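Sunday mornings at the old reading room in Fosby are going to be a good deal noisier from now on, and to judge by the crowd that squeezed in for the first one, the village is very glad of it. The Block Table, a free play session for little ones and whoever happens to be looking after them, opened its doors at ten o'clock and didn't manage to close them again until well after lunch, by which time the squash had run out twice and somebody's grandad had to be reminded that it was the children's turn.

The idea belongs to Nelly Bermúdez, who moved to Fosby from Jalanbridge four years ago and has been quietly saving good wooden boards and odd building blocks ever since. She used to help at a similar morning over there, held above the Castaño bakery (those of us who remember the smell coming up through the floorboards will know just how hard it was to concentrate on anything), and she had always hoped to start something of the kind closer to home.

"I wanted proper shapes," she told us, sitting down for what she said was the first time since breakfast. "Stars and cylinders and triangles, things that feel different in your hand. Children will sort them by colour, then by shape, then they'll make up a rule of their own that you can't follow at all, and they'll be quite cross with you for getting it wrong!"

The room itself has had a lovely freshening up. The heavy curtains are gone, the radiators have been bled and the old piano has been pushed along to the wall by the kitchen hatch, where it makes a very handy place for coats. There are 15 places for children at each session, with cushions on the floor for the babies and a row of chairs for the grown-ups, though most of the grown-ups we saw were down on their knees with everybody else.

The blocks are set out on wooden boards, which gives each child or pair of children a patch to call their own and stops the smaller pieces wandering off quite so quickly. Blue and green turned out to be the favourites on the opening morning, and a green star was the piece that everyone seemed to want at once. There was some serious bargaining over it, including an offer of half a flapjack, which was accepted.
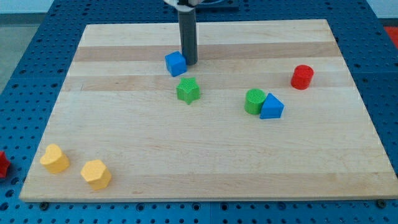

## What happens at a session

Each one begins with free play, and there's no need to arrive on the dot. Towards eleven there is a shape hunt, in which Nelly calls out something like "a blue one with a flat top" and the children go looking for it on their boards. It's a simple enough game, but it had the whole room in fits, and a few of the parents admitted afterwards that they'd had to think harder than they expected about what makes a prism a prism. After that comes a drink and a biscuit, then a story, and then a great deal of tidying away, done to a song that we are sorry to report has been stuck in our heads all week.

Older brothers and sisters are welcome too. On the long bench under the window they can try the pattern cards, which Nelly drew herself over the winter. The first few are easy — put the star beside the cube, put the triangle next to the cylinder — and the later ones get rather fiendish. One young man of seven worked his way through the lot and then asked, very politely, whether he might draw some harder ones for the next session. He went home with a packet of blank card and a borrowed felt pen.

## Help is welcome

The sessions are free, although there's a tin by the door for anyone who'd like to put something towards the heating and the biscuits. The Dundia hardware shop has kindly given sandpaper and a pot of child-safe oil for looking after the boards, and Nelly would love to hear from anyone handy who could spare an hour now and then to keep the edges smooth. She is also after washable cushion covers, a second kettle and, if there is such a thing lying forgotten in a loft somewhere, a low bookcase that would fit beneath the noticeboard.

Spare blocks are gratefully received in any shape or colour, as long as they are clean and too big to be swallowed. Please hand them in at the reading room during a session; leaving them on the step overnight does them no good at all in the rain.

The Block Table is for children up to 5, with older siblings by arrangement, and runs every Sunday from ten until noon. Places are given out at the door. Do bring a pair of thick socks for everyone, grown-ups included, as shoes come off at the mat and the floor by the kitchen hatch is still on the chilly side.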